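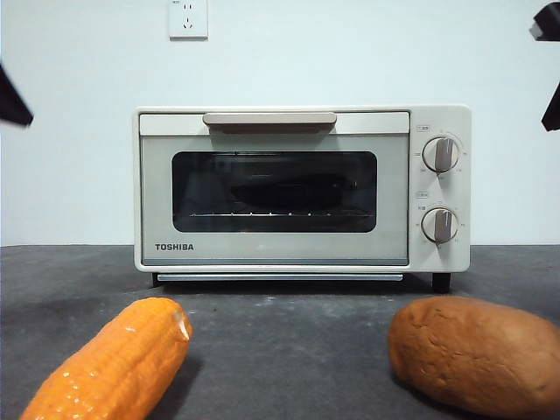
How do you get a kitchen arm to open an oven door the same way every time?

Teach it the hinge before you teach it the handle. Most failed openings come from a planner that pulls in a straight line while the door swings on an arc.

May 9, 2018
By Polyxeni Mavromatis

These tips come from the software side of our kitchen bench. We run Tarnis for planning and Frade for perception, but most of this applies whatever you use.

Start with the door. A countertop oven with a bottom hinge needs a curved path that ends with the gripper low and well forward of where it began. Measure the distance from hinge to handle with a tape and type it in. Letting the software estimate it from a few trial pulls works too, but you will spend an afternoon on it.

Keep the grip loose in one direction. If your controller has a compliance setting, soften it along the line from handle to hinge and leave it stiff along the direction of the pull. We had everything stiff until April and the whole oven crept forward on the counter.

Clear the path of the door in the planner as well as on the counter. Toy corn or a toy potato left in front of an oven is an obstacle, and the door will push it before the arm gets near it. Add the swept area of the door as a keep-out zone and have the program check it before each opening.

Dark door glass is trouble for depth cameras. Reflections come back as holes or as surfaces a foot behind the oven. Mask the window out and fit the front of the oven from the painted parts. Frade lets you save the mask with the object, so you only draw it once.

For knobs, look for the grip bar and ignore the printing. Small lettering is hard to read from a fixed camera and it disappears when the fingers come in. A raised bar across the knob gives you an angle directly. Log the angle before and after every turn. If the two differ from the command by more than 3 degrees, stop and regrasp.

Stacked knobs need names in the software. Call them upper and lower. Jacobus Mtshali had them as knob 0 and knob 1, and a reload swapped them.

Practice with the oven unplugged. Toy food is fine for all of this and can be wiped down and used again.

Don't save every camera image. We filled a drive with 3,000 of them in one evening. Save one at the start, one at contact and one at the end, plus the joint log, and keep failed runs for 14 days.

Run the same opening 100 times before you change anything else. If you adjust the camera halfway through, throw out the earlier runs and start again. Recheck the hinge measurement whenever the oven has been moved for cleaning.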